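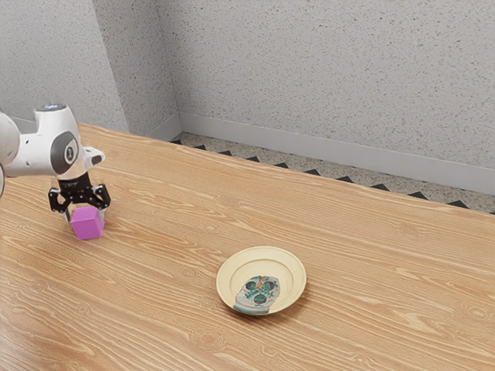

2 min read

Workshop Tips: Recording Pick-and-Place Demos by Remote Control

A cube and a plate are enough for a first task. Work in the simulator before moving to the bench arm. The grasp errors are the same ones, and a dropped block costs nothing. The tips below come from the Tridero practice set, 243 demonstrations driven with a hand controller, of which 182 were kept.

Leave space between the object and the target. With the cube toward the far side of the table and the plate closer to the middle, the carry has a distinct path and the recording shows a distinct transfer. If the two nearly touch, the operator tends to push the cube instead of lifting it, and the trained policy will push too.

Pick a block color that does not occur in the table or the plate. Magenta on honey-colored wood separates well. A printed plate is fine as a target, provided the print stays the same through a batch or is changed on purpose between batches.

Come down vertically. Stop above the cube, correct the wrist rotation, then lower. Correcting rotation during the descent puts one finger on a top edge and tips the block.

Close, then wait. Hold the stick still for 19 control steps after the fingers meet the cube. Operators in a hurry begin the lift while the gripper is still closing, and the log then shows closing and lifting as one motion. Split them.

Lift clear of the plate rim before any sideways travel. The rim is higher than the well, and a low carry will clip it. Release with the cube just above the well. Do not drop it from carry height.

Keep speed even. Pauses to think are recorded as part of the task. If you lose your place, discard the run and start again. In Plovus, the discard key is next to save, so remap one of them before the first session.

Vary the start. Move the cube a short distance and turn it a little before each run. Move the plate less often. A batch of 46 runs from one start position teaches one start position.

Review at double speed the same day. Reject any run with a second grasp attempt, unless recovery is what you are teaching. Store those under a separate label.

Next in this section: hand-guiding the Endport arm, joint friction settings, and where to put your other hand.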